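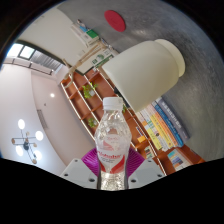
Jandale stone. Pale limestone, fine grained, quarried at Jandale from 1668. Used for sills, steps, garden walls. Cuts clean when fresh, hardens later. Soaks up water so needs sealing, and mixing sealer is simple: one part to 18 of water, plain bottled water with a screw cap is fine for small jobs. Sold by the pallet, 300 pieces each.

Varieties
Herkulska, the thick one, for load bearing walls. Zoëga, thinner, mostly facing and hearths. Color runs cream to gray, sometimes in the same peice.

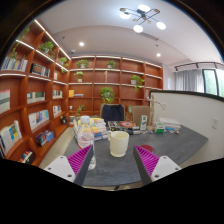 Upkeep
Soft brush, no acid cleaners. Repoint with lime mortar, not cement. Reseal every April where winters are are hard.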